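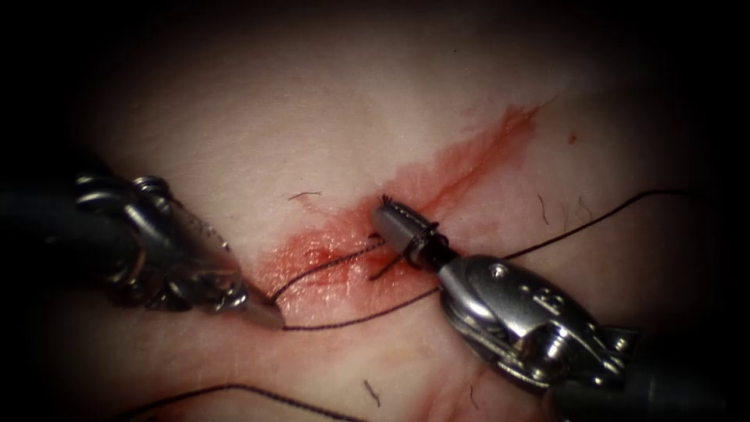

Chapter 5: Cable-Driven Instruments and the Suturing Task

By Ryan Oakley
February

5.1 The Suver open day

The material in this chapter was first presented as a bench demonstration at the Suver teaching laboratory, during its open day for second-year students. The task was a tied suture over a short incision, carried out with two robotic instruments. Readers who have completed Chapter 4 will recognize it as a bimanual coordination problem with a deformable element, the thread, linking the two end effectors.

The instruments meet the incision from opposite sides. The left one holds the suture in narrow, pointed jaws. The jaws of the right one are closed and act as a post, and the thread is wrapped several times around them to form the coils of the knot. Pulleys at the wrists indicate cable transmission, and the consequences of that choice for stiffness, backlash and friction take up most of Section 5.3.

Visitors were seated in two groups at the Drasaneck console and given the same exercise. Each was asked to place the coils, draw the tail through and seat the knot. The console motion was scaled 5 to 1, so that 300 mm of hand travel at the master produced 60 mm at the instrument tip. Campos, the laboratory's logging software, recorded joint positions at 200 samples per second.

5.2 What the logs showed

Most first attempts failed at the wrap. The operator moved the holding jaws in a circle of the correct radius but allowed the thread to go slack on the far side, and the coil slid off the closed jaws. No force was displayed at the console, so slack had to be judged by eye. The spacing between the two tips is small at this stage, and a correction made with one hand usually called for a correction with the other.

Of the 166 wraps logged over the day, those completed without a dropped coil shared a slower approach and very little wrist roll - a result taken up again in Problem 5.9, where the student is asked to derive the tip path from the joint record.

The remainder of the chapter treats wrist kinematics (5.3), cable tension and its estimation (5.4), and thread models suitable for simulation (5.5). The Trindwood data set is used throughout.

Comments

gradstudent_k: Is the scaling in 5.1 applied to orientation as well, or only translation?

R. Oakley: Translation only. Orientation is mapped one to one. I will add a line in the next revision.

M.T.: I was in the second group. Dropped every coil until I stopped rolling my wrist, so 5.2 matches my experience.

prairie_mech: The cross-reference to Problem 5.9 goes to 5.8 in my copy.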